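Chapter 4
Cleaning Supplies: Sorting, Storing and Setting Out

Aims of the chapter

At the end of this chapter the student should be able to group cleaning supplies by use, choose a container for each group, and lay out a work surface before sorting begins.

4.1 Why supplies are grouped

Most households and small workplaces keep more cleaning goods than they need within reach. Bottles are bought before the last one is finished, and sponges for dishes end up beside brushes meant for floors. In a survey of shared kitchens in Grirton, Glória Teixeira visited 339 kitchens and found that 200 of them kept washing-up goods in more than one place.

Grouping begins with use. Items that are used together are stored together, whatever their size or shape. Washing-up liquid and sponges form one group. Brushes and spray bottles form another. Drinking water is kept in a container of its own – it should never share one with cleaning products.

4.2 Open containers

Clear bins, caddies with a handle and shallow trays each have their place. A clear bin shows its contents from the side and suits tools of uneven length. A caddy is carried from room to room. A tray suits flat items, such as sponges.

Full bottles are stored upright with the cap closed. A bottle lying on its side should be stood up before other goods are placed near it.

Figures 4.1 to 4.3. Sponges, bottles and clear containers on a wooden worktop.
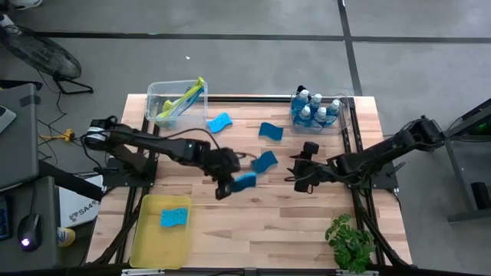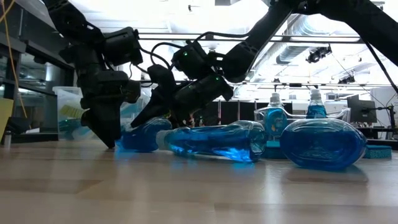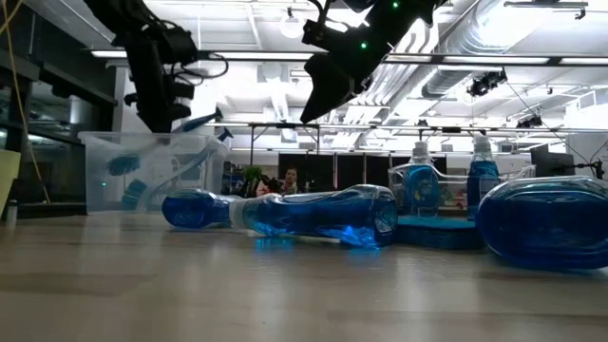 4.3 Preparing the work surface

Clear the surface and wipe it dry. Place the empty containers along the back edge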